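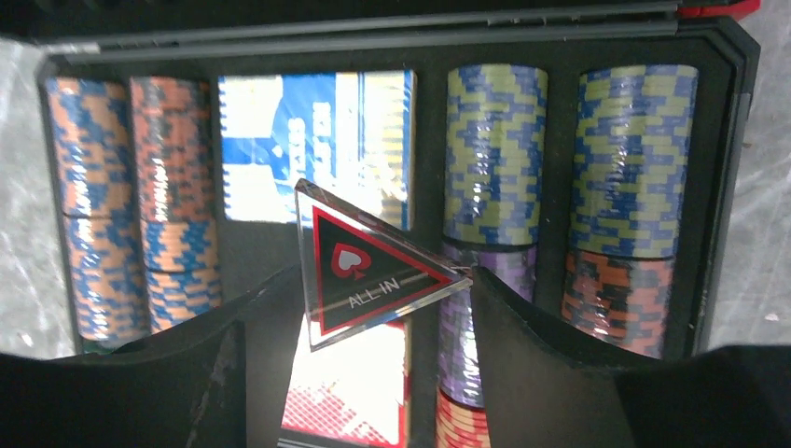 Issue 26

Wednesday, March 23, 2022

I've had three emails this month asking the same thing, so I'm giving it a whole post. Do you need a degree certificate apostilled before you apply to teach abroad, or can it wait until you've got an offer?

Short version: start now! Go and find the certificate tonight, even if you haven't sent a single application. Mine was in a box at my mum's in Unham, underneath a lot of old school reports, and it took two visits to track down.

The longer version is more fun, at least if you like paperwork as much as I've come to. An apostille is a certificate fixed to your document which confirms that the signature or stamp on it is genuine. It says nothing about whether your degree is any good. For a degree, you'll often need a solicitor or notary to certify it first (either the original or a copy, and do ask which one your employer wants, as they aren't always the same thing to an immigration office). Some countries don't accept apostilles on their own and want the embassy to add its own stamp afterwards. That last step is the one that catches people out.

My friend Ashraful Miah got his offer from a language school called Wuvero in June last year, with a start date at the end of the summer. Lovely offer, flat included, flights paid back after the first term. He had his passport, his police check and eight passport photos, and he felt terribly organised. Then the school asked for the legalised degree and he found that the name on it didn't match the name on his passport. One middle name missing! The solicitor was happy to write a short statement explaining it, but the consulate wanted the university to confirm it too, and the university office was shut for a fortnight.

It took nine weeks in the end, and he spent roughly £300 once you count the couriers. The school held the job for him, which was decent of them, and he's still there and loving it - his last message was mostly about soup.

So, what I'd do in your shoes. Check the name on your certificate against your passport, letter by letter. Ask the employer in writing exactly which documents they want legalised, and whether a translation has to be done before or after the stamps. Scan everything at each stage. Ashraful used an agency, Cassim, for the embassy part and was pleased with them, but you can do most of it yourself by post if you aren't in a rush.

A reader also asked whether online degrees are treated differently. In some places yes, and the rules change often, so write to the consulate and keep the reply. I've got a half-finished post about that, and another on police checks, which go out of date far sooner than you'd think.

Next up is my chat with two teachers just back from Skiltomano - I've been looking forward to typing that one up for ages. Send me your questions before the weekend if you'd like them included!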